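Trandau bin picking — set-up guide, section 4: teaching the bin and running the planner
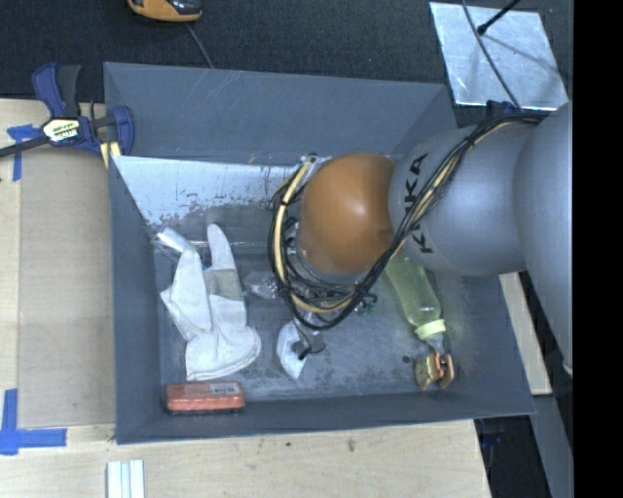

Do this section after calibration (section 3) and before you load any pick lists. If the camera or the bin stand has been knocked since, go back and calibrate again. Takes under an hour if the config is clean.

4.1 Bin model

1. Stop the pick service. Leave the Fisby viewer open, you'll want it.
2. Empty the bin. Completely.
3. Open the Bin tab, press Capture. The viewer shows the point cloud in grey.
4. Drag the box corners onto the inside rim, not the outside. Outside rim = the planner thinks it has room it hasn't got.
5. Set floor height from the cloud, then Save. Name it after the cell, e.g. brernasport_a.

Note: shiny patches on the walls or floor come back as holes in the cloud. Fill with the Patch tool. Don't turn up exposure to chase them, you lose the dark items.

4.2 Cable envelope

The arm model that ships with Trandau has no cables on it. Ours have a big loop at the tool end, so it has to be added by hand or the planner will happily swing it through the bin wall.

1. Jog the arm to the middle of the bin, in manual, slow.
2. Tools > Envelope > Add capsule. Attach to the last link but one.
3. Make the capsule cover the widest part of the loop, then add 10 mm.
4. Turn the wrist both ways and check the loop stays inside teh capsule. If not, add a second one.

CAUTION: the envelope is only for planning. It does not stop the arm. Keep your hand on the enable switch and stay out of reach.

4.3 Perception

1. Put a mixed load in. Soft things, boxes, bottles, clear wrapping, some overlapping.
2. Start Mercado, wait for the green dot.
3. Confidence threshold: start at 70. Lower and it grabs at scratches on the floor.
4. Look at the masks. Two items sharing one mask — raise Split one step and capture again.

Note: clear plastic gets poor depth. Tick Use colour edges for it. Slower but worth it. Gloves and other floppy items often get split at the fingers, so set Merge soft items to on.

4.4 First planned pick

1. Speed override to 10 percent.
2. Planner timeout 3000 ms. Shorter and it gives up on corner items.
3. Press Plan only. Watch the ghost arm all the way in and all the way out.
4. Happy? Press Run once. Not happy, see below.

NO PATH on corner items — wall margin too big, or envelope too fat. Try the margin first.
START IN COLLISION — the arm was left inside the bin. Jog straight up in manual, replan.
Picks land to one side — calibration. Section 3 again, sorry.

Don't save over the default profile. Uldis Kairys keeps the master copies, send changes to him. Planner crashes go to Sabina Ranasinghe with the log folder zipped, the whole folder please and not just the last file.

Pick lists are in section 5.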